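Tracking drops out when the gripper gets close to the brick wall

orest_o
Posted in Perception and Calibration

I'm getting pose jumps from the wrist fisheye on our hand-held grippers. Visual-inertial SLAM, one map per room, each demo localized against that map afterward. Out of the last batch of 500 demos a bad share either lost tracking or snapped sideways by one brick course. Table against a brick wall, white ceiling. Views from two of the grippers:
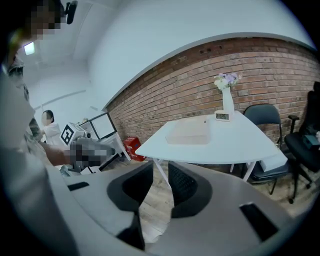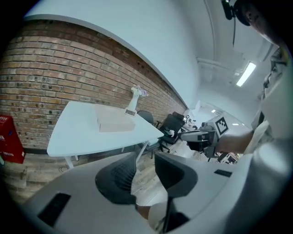
Both views: white table, vase with flowers, brick wall behind.

Settings are the Bellamy defaults except I raised the feature count. Any ideas before I start re-recording maps?

mponce
Brick is the worst texture you can give a descriptor matcher. Every corner looks like the one next to it. Your sideways snap by one course is exactly that. Tighten the ratio test first and see if the jumps turn into plain losses, then you know.

Also, did you mask the gripper body? The shell takes up a lot of the image in both of those, and anything on it that gets picked up as a feature is telling the filter the camera isn't moving.

orest_o
There is a mask but it was drawn for the older shell. I'll check it.

skivodik_user
I don't agree that brick is the problem. We ran Brurkby against a brick wall all of August and it was fine once the map was recorded slowly. I would look at time sync between the IMU and the video. A bad offset looks the same as bad matching whenever you turn quickly.

mponce
A bad offset gives you drift that depends on rotation speed. It won't snap to a brick pitch.

skivodik_user
It can if the prediction is off far enough that the search window lands on the next brick. Then the matcher locks on to it. So we may both be right, but I'd fix the offset first.

melaniia_k
Two things from the pictures.

There's a marker on the board in the first one, and a marker cube on the other person's gripper in the second. If you use tags to anchor the map, make sure the one on the gripper is excluded by ID. We had a moving tag treated as fixed for a whole afternoon at Brustbridge and the trajectories were garbage.

Second, people standing close. Someone fills the left edge in the first picture. Run a person mask on the map recording at least.

orest_o
The IDs are separate in the config, but I never checked that the filter is applied on the map pass. Good point.

Update. The old mask left a strip of the shell uncovered along the bottom. Redrew it. The time offset was wrong too – 8 ms on one gripper, fine on the other. With both fixed I reran 7 of the worst demos and 4 of them localize cleanly. The other three still snap.

skivodik_user
So the offset was part of it.

mponce
And the three that still snap are brick. Try the ratio test on those.

orest_o
Running it tonight with the tag filter forced on for the map pass. Will post the trajectories.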